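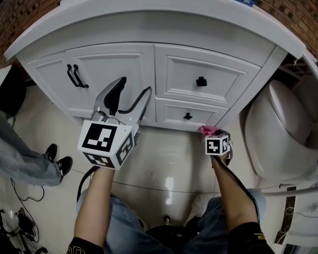
What counts as a good demo? One clean wipe from start to finish, no dropping the cloth, no bumping the cabinet, and both hands back where they began before you stop recording.

I'm writing that at the top of the page because Ms. Botha made us all say it out loud on Friday before she'd let anybody touch the grippers, and I want it stuck in my head for next week. Robotics club has finally, finally gotten to the data part of the project and I am so happy about it I can't go to sleep.

So. The task is cleaning bathroom furniture. When we voted back in September I wanted kitchen drawers (more stuff to grab!) and I sulked a little when I lost, but I take it all back. A vanity is great. It has a big paneled door and then little raised borders inside the panels, and a drawer front is a totally different problem from a door. With the pink cloth you have to come in along the bottom edge of the drawer at a low angle or the cloth bunches up and you're just poking it. Took me forever to get that. Takeshi got it on his second try, naturally.

My favorite part is how strange your own hands feel. You're holding these things and after a while you stop thinking "squeeze" and start thinking with the fingertips, except the fingertips are long and silver and way out in front of you. I reached for my water bottle at the break and misjudged it by a mile. Ayana laughed so hard she had to sit down on the tile.

The cube markers with the black and white squares have to stay visible the whole time, so you can't just twist your wrist however you like. I kept rolling my left hand under without noticing. Yuto called it out every single time ("Cube! Cube! Cube!") until I was hearing it in my head. By the end I'd fixed it by keeping my elbow lower. Note to self: LOW ELBOW. Also sit closer than feels polite to the cabinet.

Numbers, so I have them somewhere:

- 20 demos recorded by the four of us
- 13 kept after we went through them
- 2 of mine thrown out for the wrist thing, the rest were other people's, ha

Thirteen is pretty decent for a first day! Ms. Botha says the team from Chisholm threw away most of their first batch last year and they still beat us at Fluvano, so I'm choosing to feel good. We need a lot more before the end of November, though, and then the training run, and then we find out if the arm learned anything from us. I can't picture it yet. I keep imagining it wiping a drawer with my exact bad habits.

We had a small argument about whether to do all the doors first and then all the drawers, or mix them. Takeshi wants it orderly. Ayana thinks if we mix them we won't get lazy and do the same motion over and over, and I'm with her. Yuto said he'd go along with whichever one got him home by dinner. We're mixing them next time and Takeshi gets to make the list, so he's happy too.

Cables are a pain. You get up to swap places and you have to think about your feet the whole way. I want to try running mine down the outside of the arm on both sides and fastening it above the elbow, see if that pulls less. Ask Mr. Czarnecka if he has more of the soft straps in the shop.

Other things for next week:

- bring a cushion, that floor is HARD
- short warmup before recording, five wipes each that don't count
- somebody other than Yuto on marker watch (he's losing his voice)
- write down who did which demo, we forgot for the first few

Mom asked at dinner what I did all afternoon and I told her I cleaned a bathroom cabinet. She asked when I'd be starting on ours. I walked right into it. Okay, 11:40, lights out for real.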